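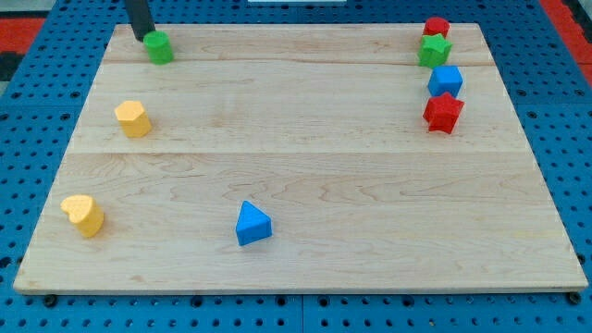 얼마 전에 후배가 메신저로 이런 걸 물어봤어요. "블록 옮기는 작업 하나 세팅하는데 규칙이 왜 이렇게 많아요?" 답을 길게 쓰다가, 이럴 거면 차라리 블로그에 제대로 적어 두자 싶어서 오랜만에 글쓰기 창을 열었습니다. 커피도 한 잔 내려 왔고요, 오늘은 좀 길어질 것 같으니 편하게 읽어 주세요.

저는 Osasine이라는 작은 팀에서 로봇 조작 작업을 맡고 있습니다. 거창한 로봇은 아니고, 작업판 위에 블록을 올려놓고 그리퍼로 밀거나 모으거나 줄을 세우는 일을 시키는 쪽이에요. 처음 들어왔을 때는 저도 후배랑 똑같은 생각을 했습니다. 블록 몇 개 가지고 하는 일인데 문서가 무슨 소용이냐고요. 그런데 몇 번 호되게 당하고 나니 지금은 팀에서 제일 잔소리가 많은 사람이 되어 버렸네요.

당한 이야기부터 하나 할게요. 예전에 Levum이라는 내부 프로젝트를 할 때였는데, 같은 작업을 두 사람이 나눠서 돌렸습니다. 저랑 Zoia Pylypenko 씨요. 지시문도 같고 블록도 같고 로봇도 같은데 성공률이 너무 다르게 나오는 거예요. 며칠을 코드만 들여다봤습니다. 제어기 파라미터도 의심하고, 애먼 카메라 보정도 다시 하고요. 결국 원인은 정말 허무했습니다. 저는 '성공'을 블록이 서로 닿았을 때로 치고 있었고, Zoia 씨는 블록이 같은 구역에 들어오기만 하면 성공으로 치고 있었어요. 둘 다 자기 기준이 당연하다고 생각해서 물어보지도 않았던 거죠. 그때 버린 기록이 아까워서 지금도 가끔 생각이 납니다.

그 뒤로 팀에 규칙 문서가 생겼습니다. 이름은 Tunden이라고 붙였는데, 별 뜻은 없고 그냥 파일 서버에 비어 있던 폴더 이름이었어요. 처음에는 13개 항목으로 시작했습니다. 지금은 합치고 쪼개고 하면서 모양이 꽤 바뀌었지만, 뼈대는 여전히 그대로예요. 전부 옮겨 적기에는 너무 길고, 제가 새로 오신 분들께 꼭 말로 한 번 더 설명하는 부분만 풀어 볼게요.

먼저 이름 이야기입니다. 블록은 반드시 색과 모양을 함께 부릅니다. "초록색"이라고만 하면 안 되고, "별"이라고만 해도 안 돼요. 우리 판만 봐도 초록색은 원기둥이랑 별이 있고, 별은 또 초록색이랑 빨간색이 있거든요. 사람끼리는 눈짓으로 "아, 저거" 하고 넘어가지만 기록에 "별을 왼쪽으로 밀었음"이라고 남기면 한 달 뒤의 나는 그게 어느 별인지 절대로 모릅니다. 파란색 정육면체, 노란색 하트, 이렇게 두 단어를 꼬박꼬박 쓰는 게 처음엔 귀찮은데 금방 입에 붙어요. 아, 그리고 노란색 육각기둥은 꼭 '육각기둥'이라고 적어 주세요. 누구는 육각형, 누구는 너트, 누구는 벌집이라고 적어 놓은 기록을 합쳐 본 적이 있는데 두 번은 하고 싶지 않습니다!

다음은 방향입니다. 이게 은근히 사람을 잡아요. '앞'이라는 말이 로봇 기준인지, 판 앞에 선 사람 기준인지, 화면 기준인지에 따라 정반대가 되어 버리니까요. 저희는 화면에 보이는 대로 통일했습니다. 위쪽, 아래쪽, 왼쪽, 오른쪽만 쓰고 '앞'과 '뒤'는 쓰지 않습니다. Severyn Symonenko 씨는 로봇 베이스 좌표계로 쓰는 게 맞다고 끝까지 주장하셨고, 솔직히 이론적으로는 저도 그쪽 말이 더 깔끔하다고 생각해요. 다만 기록을 읽는 사람 대부분이 영상을 켜 놓고 읽기 때문에, 머릿속에서 판을 빙글 돌리지 않아도 되는 쪽을 골랐습니다. 좌표가 필요한 값은 따로 숫자로 남기고요.

배치에 대한 규칙도 있습니다. 시작할 때마다 블록을 가지런히 놓고 싶은 마음, 저도 너무 잘 압니다. 저는 책장도 높이순으로 꽂는 사람이라 정말 힘들었어요. 하지만 늘 예쁘게 놓고 시작하면 예쁜 배치만 잘하는 로봇이 됩니다. 오른쪽에 빨간 원기둥, 초록 별, 파란 정육면체, 빨간 별이 위아래로 바짝 늘어서 있고 왼쪽에는 몇 개가 드문드문 떨어져 있는 이런 판이 저는 참 좋아요. 파란 삼각기둥처럼 주변이 휑한 블록은 어느 쪽에서든 접근할 수 있지만, 줄 한가운데에 낀 파란 정육면체를 빼내려면 이웃을 건드리지 않을 길부터 찾아야 하잖아요. 한 판 안에 쉬운 문제와 까다로운 문제가 같이 있는 셈이죠. 그래서 문서에는 "정돈하지 말 것"이라고 딱 한 줄로 적혀 있습니다. 뒤쪽 블록이 앞의 블록에 조금 가려지는 배치도 굳이 피하지 않아요. 실제로 쓸 때는 늘 가려지니까요.

대신 판 자체는 절대 움직이면 안 됩니다. 블록은 마음껏 흩어 놓되 바닥은 고정, 이게 저희 원칙이에요. 저희는 파란 타공판 위에 나무판을 올려 쓰고, 아래쪽 두 모서리에 검은 볼트 머리가 보이는지 시작 전에 눈으로 확인합니다. 손으로도 한 번 밀어 보고요. 나무판이 조금만 틀어져도 그날 기록 전체의 위치값이 같이 틀어지는데, 무서운 건 영상만 봐서는 티가 안 난다는 점입니다. 타공판 구멍 줄과 나무판 모서리를 견주어 보면 그나마 알아차리기 쉬우니, 저는 교대할 때마다 이것부터 봅니다.

그리퍼가 블록 바로 곁에 있을 때의 규칙은 조금 더 엄격합니다. 초록 원기둥처럼 작고 세워 둔 블록 옆에 손가락이 바짝 붙어 있으면, 닿은 건지 닿기 직전인지 눈으로는 구별이 안 되는 때가 많아요. 그럴 때 기록에 "접촉"이라고 써 버리고 싶은 유혹이 있지요. 쓰지 마세요. 저희 문서에는 상태가 '접촉', '비접촉', '판단 불가' 이렇게 나뉘어 있고, 애매하면 무조건 '판단 불가'입니다. Fedir Kravchuk 씨가 이 칸을 만들자고 했을 때 저는 다들 귀찮아서 죄다 거기에 넣어 버릴 거라고 반대했어요. 제가 틀렸습니다. 오히려 나머지 칸에 적힌 값을 믿을 수 있게 되어서, 지금은 제가 제일 아끼는 규칙이 되었답니다.

그리고 그리퍼가 판 위에 내려와 있는 동안에는 손을 넣지 않습니다. 블록이 구석으로 굴러가서 살짝만 밀어 주면 될 것 같아도 안 됩니다. 멈추고, 팔을 올리고, 정지 상태를 확인한 다음에 손을 넣어요. 느린 팔이니까 괜찮다는 말은 저희 팀에서 금지어에 가깝습니다. 안전 문제가 당연히 첫째고요, 기록에 사람 손이 도와준 흔적이 섞이면 그 회차는 통째로 못 쓰게 됩니다. 손이 들어간 회차는 실패로 적는 게 아니라 '중단'으로 적고 이유를 남겨 주세요. 실패와 중단은 나중에 쓰임새가 전혀 다르거든요.

회차가 끝나고 적는 것도 좀 말씀드릴게요. 시작 배치, 지시문 원문, 끝난 상태, 특이 사항, 이렇게 4가지입니다. 여기서 제일 자주 빠지는 게 지시문 원문이에요. "노란 것끼리 모으기"라고 요약해서 적는 분이 많은데, 로봇한테 준 문장이 "노란색 하트를 노란색 육각기둥 쪽으로 밀어라"였다면 그대로 적어야 합니다. 하트를 움직인 것과 육각기둥을 움직인 것은 결과가 비슷해 보여도 다른 작업이에요. Ayten Keskin 씨는 아예 복사해서 붙여 넣지 않은 지시문은 검수에서 돌려보내시는데, 저도 두어 번 돌려받고 나서 버릇을 고쳤습니다. (감사합니다, 진심이에요!)

검수는 2명이 따로 합니다. 같이 앉아서 보면 빠르긴 한데, 먼저 말한 사람 의견으로 슬그머니 기울더라고요. 저만 해도 옆에서 누가 "성공이네" 하면 그런가 보다 하게 됩니다. 그래서 각자 보고, 각자 적고, 다른 것만 모아서 이야기해요. 의견이 갈린 회차를 들여다보면 열에 아홉은 사람이 아니라 규칙 문장이 애매했던 거라서, 그 자리에서 문장을 고칩니다. 문서가 자꾸 길어지는 이유이기도 하고요.

아, 길어진다는 이야기가 나온 김에. 규칙을 하나 넣을 때는 낡은 규칙이 없는지도 꼭 같이 봅니다. Palamarchuk 장비를 쓰던 시절의 항목이 한참 남아 있어서, 새로 오신 분이 지금은 있지도 않은 스위치를 찾아 작업실을 한참 돌아다니신 적이 있어요. 어찌나 죄송하던지요. 그 뒤로 항목마다 마지막으로 확인한 사람 이름을 적어 둡니다. 이름이 적혀 있으면 물어볼 데가 생기니까 그것만으로도 훨씬 낫더라고요.

후배에게는 이 글 주소를 그대로 보낼 생각입니다. 규칙이 많아서 답답하다는 마음은 충분히 이해하고, 읽다가 이건 정말 필요 없다 싶은 항목이 있으면 꼭 말해 주면 좋겠어요. 작년에도 그렇게 해서 빠진 항목이 제법 있습니다. 혹시 비슷한 작업을 하시는 분들 중에 방향 표기를 다르게 쓰는 팀이 있다면 댓글로 알려 주세요. Severyn 씨가 아직 포기를 안 하셔서, 11월에 문서를 다시 손볼 때 이 얘기를 한 번 더 하기로 했거든요. 접촉 판정을 센서값으로 같이 남기는 방법은 그때 정리해서 따로 올리겠습니다.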